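Vulon Urea Cream, second jar

I finished the first jar of the Vulon urea cream in June and bought a second one, so it has now had enough use for a proper write-up. I paid for both. The shop link I used to keep in the sidebar is dead and I have taken it down.

The cream is sold for rough elbows, heels and hands. The label puts urea third on the ingredient list, after water and glycerin. After that come cetearyl alcohol, shea butter, dimethicone, lactic acid and the usual preservatives. There is no added fragrance. It has a faint smell of its own, slightly sour, which I put down to the lactic acid. It goes away a few minutes after application.

Texture is thick but it spreads. I compared it on the forearm with Astora hand balm, which I had been using since winter. The balm sits on top of the skin and leaves prints on a phone screen for most of an hour. The cream takes a while to rub in, leaves white streaks if you use too much, and then dries down to something close to matte. A pea-sized amount does the backs of both hands. Elbows need more.

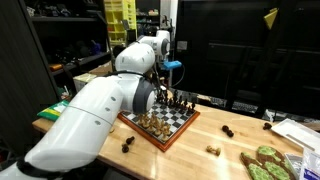 White arm, chessboard on the table.

My routine for the test was as follows. Left hand and left elbow got the cream twice a day, after the morning shower and at 10 in the evening. Right hand and right elbow got the Astora balm at the same times. I used the same soap on both, a plain Guillot bar, and wore gloves for dishes. I kept this up for 17 days and then switched sides.

By the end of the first run the left elbow was clearly smoother. The gray, scaly patch I get there had mostly gone. The right elbow was softer right after application and back to its normal state by the next morning. On the hands the difference was smaller. The knuckles on the cream side stopped cracking, but the cuticles did better with the balm, and I have gone back to using the balm for those.

After the switch the right elbow caught up. The left one held for 4 days on balm alone and then started to feel rough again. One person is a small sample and I knew which product was which, so take it for what it is.

Two problems. The first is stinging. Urea and acid on broken skin will sting, and this does. I had a paper cut on the left thumb and felt it every time. Do not put it on right after shaving. The second is the jar. It is a wide screw-top with no inner lid, and the cream near the rim dries into crumbs that fall back in. Odette Marty wrote in the comments on my last post that she moves hers into an Usitz pump bottle. I tried that with the second jar. The pump copes, although it needs a lot of strokes to prime, and the last bit has to be scraped out with a spatula.

I weighed the full jar with its lid on the kitchen scale before starting it and got 203 grams. I forgot to weigh the empty one before it went into the recycling, so I can't give a figure for use per day. I will do that with this jar.

I'll keep using it on elbows and heels. For hands during the day I prefer something that rubs in faster. Next up is the foot version, which has more urea and comes in a tube.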